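Good practice for hand-held gripper work: how to set up, check and store your sessions

This page is for people who come new to our collection room at Ultstead and for partner teams who want to follow the same rules. I wrote the first version in November, and Aileen Buenaventura corrected many points after she trained the second group. If you find a rule that is not clear, please write to me or to her before you change it by yourself.

What you need before you start

- Two hand-held grippers, left and right
- The printed checklist from the Oltonia folder
- A soft dry cloth
- A steel ruler
- Spare finger pads, same type as the ones mounted
- The session sheet with a free session number

Step 1. Prepare the room

Close the blinds fully, on every window. Half-open blinds give stripes of light on the table, and the stripes move during the day. Then switch on all ceiling lights, also when the morning is bright and you feel you do not need them. We had one week where each operator chose the light they liked, and the recordings from that week could not be compared with each other.

Clear the walking path. You will look at your hands and not at your feet, so bags, boxes and extension cords must go to the wall. The work area is 300 cm wide. Inside it, only the objects of the task are allowed.

Step 2. Check the fingers

Hold each gripper so that the fingers point away from you. Open and close it slowly five times. Both fingers must move the same distance and meet flat. If one finger arrives first, do not bend it by hand. Put the gripper aside, take the next one, and write the change on the session sheet.

Wipe the pads with the cloth. Do not use alcohol on them, it makes the surface hard after some weeks.

Step 3. Check the marker

The marker is the part which people forget most. It must be clean, flat, and fixed with no play. Press on each corner with one finger. If a corner lifts, the marker has to be replaced, also when it still looks fine from the front. Never write on the black border and never cover it with tape, because the software needs the strong contrast between the black border and the white background to find the edges. 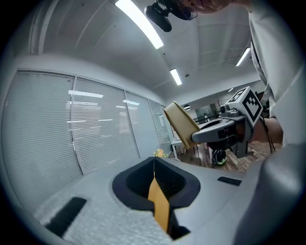

Marker visibility during work is a separate rule, and it has its own line in the checklist. Before you record, lift the tool to the height where you will use it and turn it slowly, as you would do in the task. At each moment at least one marker face should be open to the view of the other tool's camera. When the tool is held out level and pointing left like this, the black pattern on the white cube is readable from the other gripper, and your sleeve and hand stay behind it. This is the position we ask everybody to practice first. Long sleeves are allowed, but the cuff must be tight enough that it does not slide forward over the hand.

Step 4. Put the cables in order

A cable should hang behind the hand or go up along the arm. It should never cross the lens or come between the fingers. Leave enough slack for a full reach to both sides. Make the reach once before recording, with both arms, and feel if something pulls. If it pulls, stop and lay the cable again.

Step 5. Record a test

Record 40 seconds with no task. Walk one slow circle, stop, open and close both grippers, and put them down. Open the file in Kettler and look at three points:

- The marker is found again quickly after each turn
- The finger positions go back to zero when the grippers are closed
- The clock of the left and the right file is the same

If one of the points fails, repeat the test one time. If it fails again, do not start the session. Ask Armindo Sequeira, he keeps the calibration records.

Step 6. During the session

Work at the speed of normal housework. New operators are often too careful, and then the movements look strange and are of little use. A pause is required after 600 seconds of recording, also when you are not tired. Wrist pain comes late and stays long.

If another person enters the work area, stop the recording. Say it aloud, "stopped", so that your partner hears it. A face in a recording must be reported on the sheet, with the file name, and the file goes to the Nikholm folder for review. Do not delete it by yourself.

Step 7. After the session

Put both grippers in their holders with the fingers open. Closed fingers press on the pads all night and leave a mark. Fill in the sheet the same day, with the number of every pad you changed. Copy the files, compare the sizes, and only then empty the cards.

The full rule list has 57 points, and you find it in the same Oltonia folder as the checklist. Rules on battery charging are on a separate page.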